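Pince à trois doigts Palen : questions fréquentes

À quelle fréquence nettoyer les embouts noirs ?
Toutes les 33 heures de marche, au chiffon humide. Pas de solvant.

Un doigt ne revient pas en position. Que faire ?
Couper l'alimentation, puis vérifier les 2 goupilles de l'articulation. Si l'une dépasse, la remettre en place et refaire le zéro.

Peut-on laisser la housse en tissu pendant les essais ?
Oui, à condition qu'elle ne descende pas sur les articulations.

Qui contacter pour les pièces ?
Wajid Sethi, chez Plalix. Délai habituel : 5 jours.

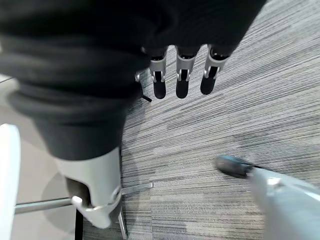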